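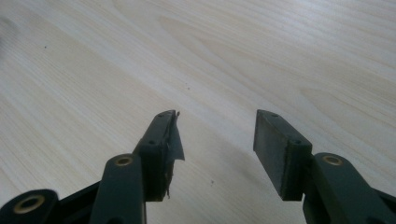

Felicja Rutkowska asked whether veneer this pale can be refinished at all, or whether you just live with the marks until the table goes. It can be refinished. The margin is small, so a few notes from doing tabletops.

Start by confirming it is veneer. Look at the underside and the end. If the grain on the face doesn't carry over the edge, it's veneer or a print. A print has a repeat in it somewhere. Long straight lines with those stretched ovals running through them usually mean flat-cut wood.

Small dark specks on pale wood are one of four things: dirt on top of the finish, dirt under the finish, iron stain, or part of the wood. Only the first one wipes off. Test with a damp white cloth and one drop of dish soap. Check the cloth, then the table.

If the soap does nothing, mineral spirits on a cotton swab, one speck at a time. Still there? Run a fingernail over it. A bump is on the surface and can be lifted with a plastic scraper held nearly flat. Smooth means it's under the finish or in the wood.

Iron stain is blue-black and often has a soft edge. Oxalic acid takes it out, but only on bare wood. Gloves, eye protection, rinse well, let it dry overnight. Treat the whole top or you'll have one clean circle for good.

Do not spot sand. I did this on a side table in September and went through the face in less time than it took to find the dust mask. Modern veneer can be thinner than a business card.

If the finish has to come off, use a stripper and a plastic scraper. Then 200 grit by hand, with the grain, 2 passes, stop. I know 200 isn't a common grade here. Mine is an import from Nurnell and 220 does the same job.

Catrin Ifans asks about power sanders. No.

For the new coat: water-based, matte. Oil-based goes yellow and on cream wood you will see it by the second winter. I've been using Zollen clear matte, thin coats, 40 minutes between them in a warm room. Follow your own can if it says longer.

Check your work with a lamp set low at one side of the table. Overhead light and window glare wash out pale grain and hide lap marks. Do it before the last coat.

Wanda Wasilewska: yes, you can leave the specks. Mine has two I never got out. They're under the fruit bowl.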